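Support > Gruvside ovens > Baking results > Ticket 900-211

Status: open, waiting on customer
Opened by: Raelene Doolan
Product: Gruvside countertop oven, bought thru Bralimport

Raelene, Thursday 7:40 am
Second batch of gingersnaps ruined. Back row nearly black, front row still doughy in the middle. Same dough I always use, same sheets. Oven set to 350 on bake, middle rack. Preheat beep went off so I put them in. Need this sorted, cookie swap coming up and I'm on the hook for 76 of them.

Menaka Rathnayake, support, 9:15 am
Sorry about the cookies. Couple things to check pls:
- fan on or off?
- dark sheets or light?
- do you have an oven thermometer? Set it dead center, wait 20 min after the beep, send me the number.

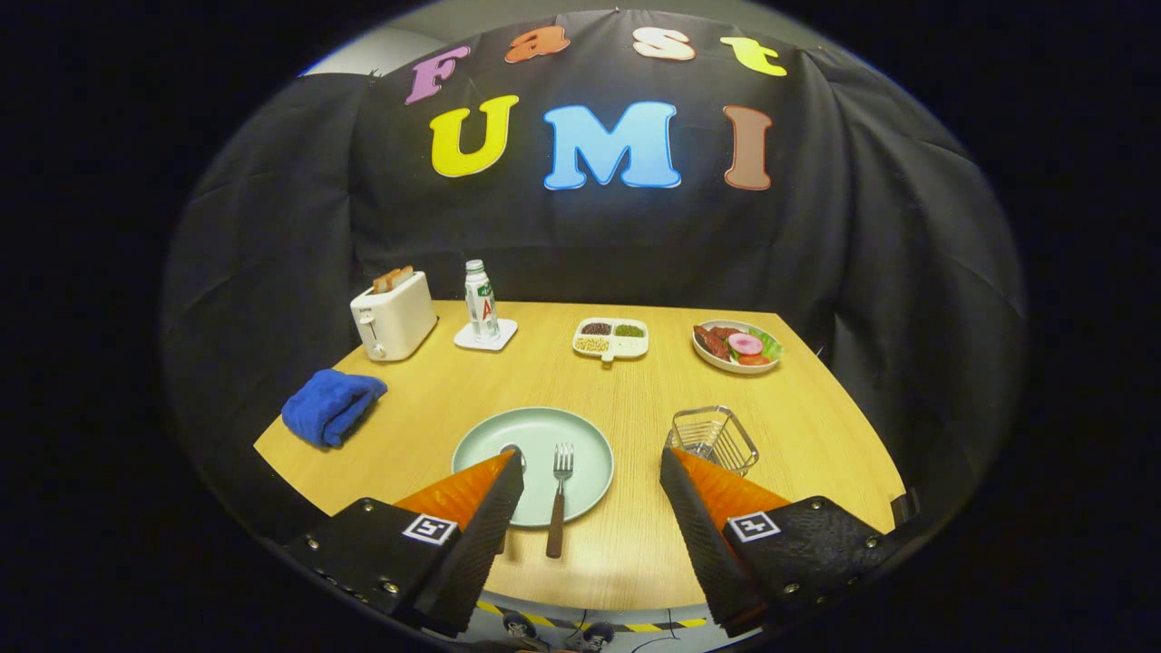 Raelene, 12:05 pm
Fan off. Light sheets, the Lopes ones, no liner. Thermometer says 376 after 20 min. Moved it to the back corner and it went past 400!! Door seal looks fine to me, no gaps. Tried parchment, bottoms a bit better, back row still burnt.

Menaka, 1:30 pm
OK so running hot overall plus hot spot at back. Do the offset first: hold Temp and Timer together til you see 00, press down to -25, hit Start. Let it cool all the way before you test again. Then one sheet only, fan ON, turn the sheet halfway thru. Leave a couple inches clear behind it.

Raelene, 4:50 pm
Offset took. Center now 352. Ran a half sheet of plain sugar cookies, much more even, back ones just a little darker then the rest. Snaps tomorrow.

Menaka, 5:10 pm
Good. Passing to Jarrah Goodwin to look at the rear sensor, might still swap it under warranty. Send the serial no. off the sticker inside the door. Keeping this open.

Related tickets
Preheat beep goes off too early
Muffins sinking in the center
Convection fan rattles on low
Lopes sheet pan warped after first use

Contact support | Copyright Bralimport | Back to top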